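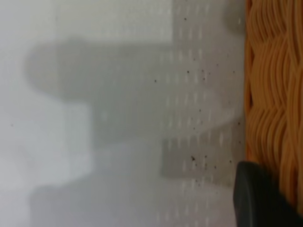

Wrist camera view: pale work surface with specks, basket to the right, part of the gripper in the lower corner.

Rarkmont household handling project
Second progress report to the Dela Peña Fund
Sun 31 January

Summary

We promised you 772 usable demonstrations by the end of this reporting period and we have 772. We would like to claim this was good planning. The last two were recorded on the final afternoon, with the kettle on.

A usable demonstration, for the purposes of this report, is one complete run in which an operator guides the arm through a task from start to finish, all the camera streams are present, and a second person has watched it back and agreed that the label matches what happened. Runs that fail any of these are kept but not counted. Your office asked last time whether we could count them anyway. We could, but the model would learn from them too, and it already has enough bad habits of its own.

What has been collected

The tasks are the ones in the proposal: picking small household things off a flat surface, putting them into a basket, taking them out again, and moving the basket itself. The last of these was listed in the proposal as the easy one. It took longer than the other three. Wicker gives a bit under the fingers, and operators who had spent weeks being gentle with small objects had to learn to grip like they meant it.

Of the 772, 90 are what we call recovery runs, where the operator starts from a mistake (a missed grasp, an object tipped on its side, the basket pushed out of reach) and puts it right. These are dull to record and worth a good deal. Early training on clean runs alone gave us an arm that performed nicely until something went wrong, after which it carried on performing nicely a hand's width away from the object.

The wrist camera

The wrist view is our best source of information at the moment of grasping and our worst at nearly every other moment. It is fixed focus. When the gripper is at the wrong distance the surface goes soft, and shadows spread across it in large grey blocks that look a good deal more solid than they are. In the first batch the model treated some of these as objects. It was very sure of itself.

We considered three fixes. A better camera would have meant a new mount and a new round of calibration. Controlling the light would have given us a lovely dataset of a room nobody lives in. We settled on the third, which was to leave the light alone and vary it on purpose, recording the same task in the morning, in the afternoon and under the ceiling lamp. False grasps at shadows have dropped since, though they have not gone away, and we would be suspicious if they had.

Specks and crumbs have been a longer argument. Half the team wanted the surface wiped before each run and half wanted it left as it was. The present rule is that it is wiped at the start of a session and not again until the end, so the recordings cover a fair range of mess. The labelling guide now has a line saying that specks are not objects. It used to have a paragraph.

Labelling

Labelling is behind. Every counted run has its task label and its pass mark, but the finer labels (moment of contact, moment of release, reason for failure) are finished for the recovery runs only. The delay comes from the tool. We moved to Zommont in the middle of the period and it does what we need, but it would not read our old timestamps, and the import had to be done twice. The first attempt gave every grasp a time shortly before the arm had been switched on.

Agreement between labellers is good on contact and poor on release. People see an object being let go at different moments, depending mainly on whether they are watching the fingers or the object. We have picked the fingers.

Operators

We trained 2 new operators, both from outside the department, and their runs look different from ours: slower, with more pauses, and with fewer of the little flourishes the rest of us had picked up without noticing. We have kept the pauses in for now. The model has started pausing as well, usually just before the basket, for reasons it keeps to itself.

Problems and money

The gripper pads wore out sooner than budgeted and we replaced them from the contingency line. Storage will also need more than we allowed — nobody on the team had multiplied the number of cameras by the length of a run, including those of us who wrote the proposal. A revised table is attached separately. We are not asking for an increase, only for permission to move funds from travel, of which there has been none.

Next period

We plan to finish the fine labels, then record 55 further runs with baskets the model has not met. The held-out test set, kept in the folder called Under (short for something once, and now too widely linked to rename), stays closed until then. The full evaluation is due in August.

We would be glad of a decision on the travel money before the next order of pads goes in.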